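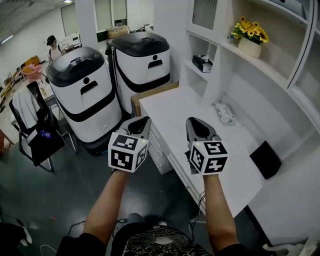 *Fig. 1. A gripper in each hand, marker cube on each gripper.*

## Session 4: Showing it by hand

OK, so last time we did teleoperation, and I spent far too long on the lag problem (sorry, I love the lag problem). Today we drop the remote arm altogether. You hold the grippers yourself, you do the job with your own two arms, and the recording becomes the lesson. The robot doesn't have to be in the building!

Bring your notes from Session 3, we'll need the part on coordinate frames again.

### What gets recorded

Three streams matter for this course:

- the gripper pose, meaning where each gripper is and which way it points
- the opening of the jaws
- the camera views

The printed squares on the cubes are fiducial markers. If a camera knows how big a marker really is and can see its corners, it can work out where the marker sits relative to the lens. Put markers on several faces of a cube and you can turn your wrist quite a lot before the last one goes out of view. Quite a lot, but you *will* lose it now and then, and then you have a gap in the track. Short gaps we fill in. Long ones we throw away, and I'm strict about it, so please don't send me a clip with a heroic interpolation across half the reach.

Something I got wrong the first year I taught this at Trimcombe: I told people to move slowly. They moved like they were underwater! Every motion had little stops in it, and the policy we trained learned the stops beautifully. Move at the speed you'd use to put away the dishes when you're not in a hurry.

### The exercise

The job is pick and place with a small object and a tight destination. We use a toy race car and a cabinet niche. It sounds silly until you try it with gripper fingers instead of your own, and then you find out how much your fingertips normally do for you.

1. Start both recordings and hold still for a breath or two.
2. Pick up the car by the body, with the wheels clear of the pads if you can manage it.
3. Bring it to the niche and set it down inside.
4. Open the jaws, back straight out, hold still again.
5. Stop.

If you drop it, keep recording and pick it up again. I want those! A clip with a recovery in it gets tagged "R" in the Eklund sheet and goes into its own folder, but it does not go in the trash.

Watch the second hand too. People forget they're holding another gripper with its own camera, and it ends up dangling down by a hip filming the floor. Keep it up and aimed at the work. A view from the side is often the best look you'll get at the moment the object reaches the opening, because the gripper doing the placing tends to hide its own target.

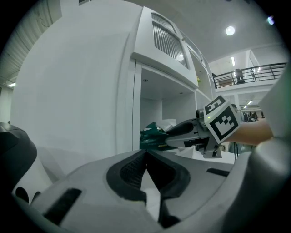
A student in the afternoon group wanted to know why we don't just go back to teleoperation, seeing that with a remote arm you record the exact joint angles the robot went through and never have to guess whether it could have made the move. Fair point, and it's the real price of working by hand. Your elbow can do things the Akach arm can't. So every hand-held clip goes through a reach check afterward, where we ask whether the arm could follow that path without hitting its limits or its own base.

Look at last year's numbers. We collected 2059 clips by hand, and after the reach check and the gap check we had 1168 left. Painful! The teleop group ended the same term with 70 clips, nearly all of them usable. You can argue about which pile you'd want (and you will, it's the discussion topic for Session 5). My own view is that I'd take the big pile for variety and then keep the small one for checking things near the arm's limits.

### Before you leave the room

- Name clips with your group letter first, then the number.
- Copy to the Findetthorpe drive, *not* the shared desktop.
- Write one line per dropped clip saying why you dropped it. "Bad" is not a reason. "Cube hidden during the turn" is.

Each group owes me 19 clean clips, recoveries counted separately. Please read the section on time alignment before next session, especially the bit on matching two cameras that started at different moments. We'll do it on your own data.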